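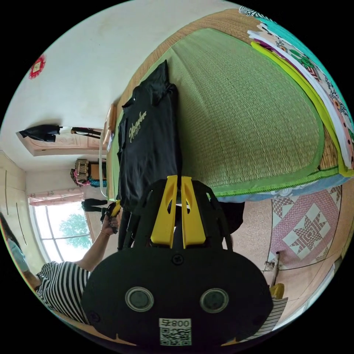

Soaking and Cooking Dried Beans: Does an Overnight Soak Save Time and Fuel?
Food and Nutrition project report, submitted Mon 7 May

1. Introduction

Dried beans are cheap, they keep for a long time and they are a good source of protein and fibre. Many people still buy them in tins because they think dried ones take too long. Most packets tell you to soak the beans overnight, but plenty of cooks at home never do. Our group wanted to find out how much difference the soak makes to the cooking time, and whether people eating the beans can tell.

We chose red speckled beans because all of us had eaten them at home. The beans were the Bodora brand, bought in one large bag in December and kept in a sealed tub until we needed them.

2. Method

We weighed out 3000 g of beans and split them into equal batches. There were three treatments:

Overnight soak: covered with cold water and left until the next morning, then drained and rinsed.
Quick soak: brought to the boil, boiled for a few minutes, left to stand with the lid on for an hour, then drained and rinsed.
No soak: rinsed only.

Each batch was cooked in fresh water with no salt. We used the same pot and the same Hotent single-plate cooker every time. All batches were boiled hard for ten minutes at the start, as raw kidney-type beans contain a toxin that has to be destroyed by boiling. After that we turned the plate down to a simmer.

A batch was called done when five beans taken from different parts of the pot could all be crushed flat with the back of a fork. If one of them was still hard in the middle, we put the lid back and tested again later.
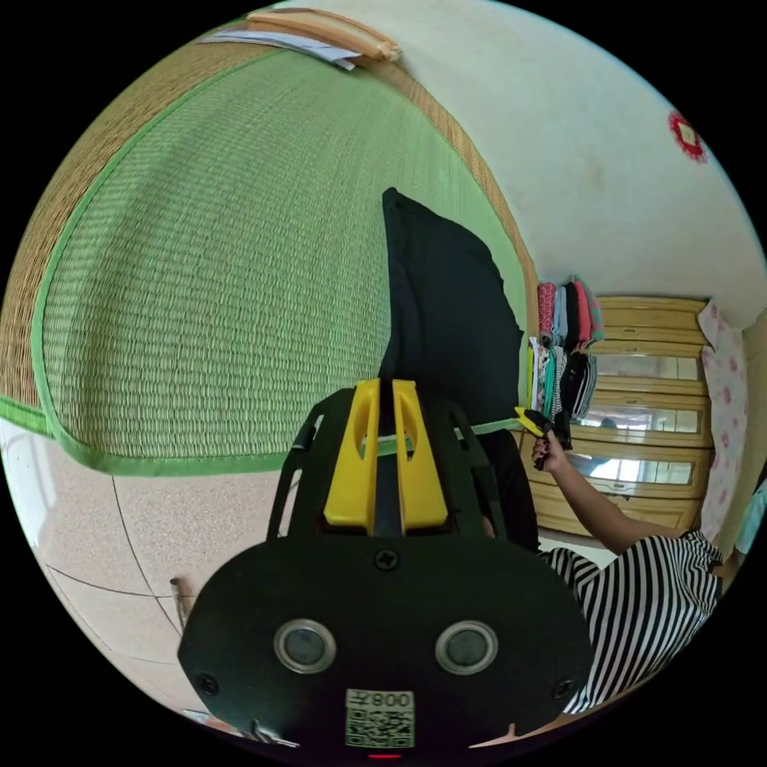
Straw mat with green border, and the wall beside it.

3. Results

The overnight batches were ready first every time. The quick soak came second and the unsoaked beans took the longest. We added up the simmering time for all the batches and it came to 677 minutes. The unsoaked batches made up 363 minutes of that, which is more than the other two treatments put together.

The overnight beans kept their shape best. In the unsoaked batches some skins had split while other beans in the same pot were still firm, so the pot had to stay on until the slow ones caught up. We also had to top up the water more often. The quick soak gave a darker cooking liquid than we expected — we had thought most of the colour would go down the sink with the soaking water.
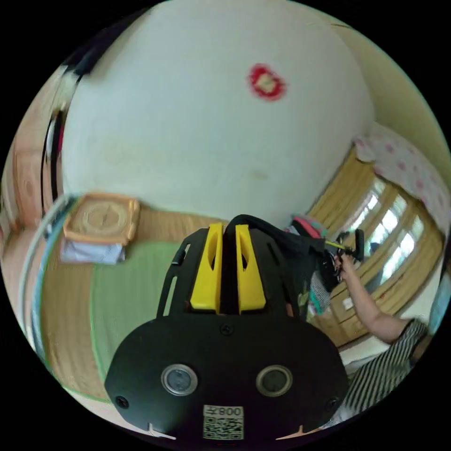
For the tasting we made a plain stew with onion, tomato, a little oil and salt added at the end. The recipe was the same for each treatment and the bowls were marked only with a letter. The tasters came from the Gumia hostel kitchen and from the Masilela canteen. Most of them liked the unsoaked stew best for flavour and the overnight one best for texture. A few could find no difference at all.

4. Discussion

The soak does save cooking time, and with an electric plate that means money. The overnight method needs no fuel for the soak itself, but you have to remember it the evening before. The quick soak is useful when you forget, although the first boil uses power too and we did not count that in our total. We should have.

We read out our first results at the canteen and asked for comments. 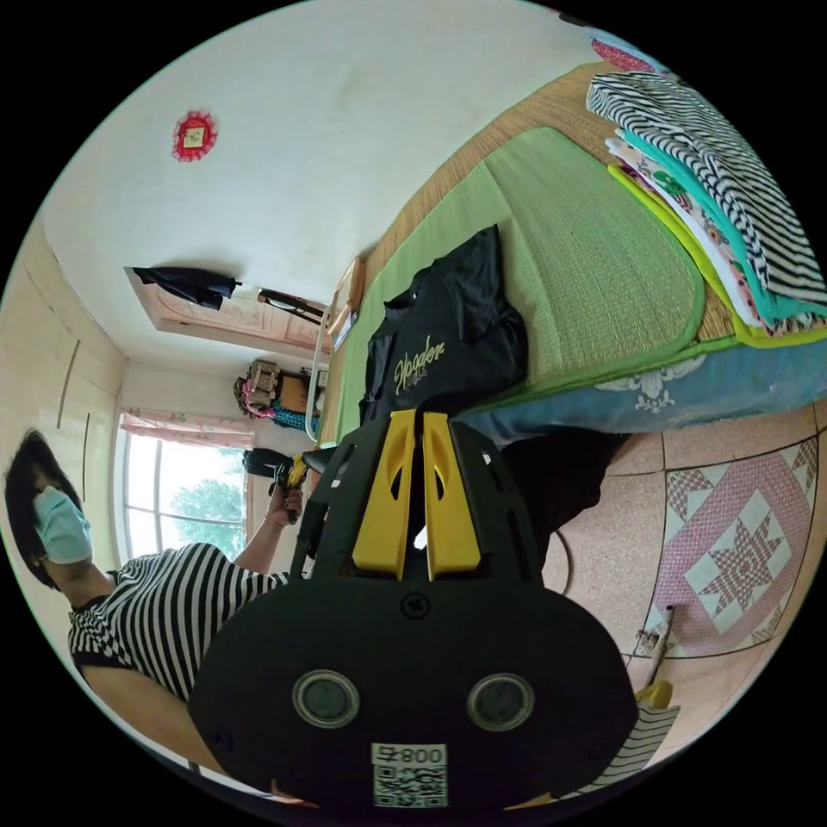

One of the cooks told us that she never throws the soaking water out if the beans are for soup, and that old beans stay hard whatever you do to them. She also said we should have tried a pinch of bicarbonate of soda, which her kitchen uses when the water is hard.

We had not thought about the age of the beans. All of ours came from one bag, so we cannot say anything about older stock. Bicarbonate could be a fourth treatment if the project is repeated.

5. Problems

One overnight batch had to be thrown away after it was left in a warm room too long and began to smell sour. We replaced it with beans from the same bag. Our fork test also depends on who is pressing — two of us disagreed on one pot and it got an extra five minutes.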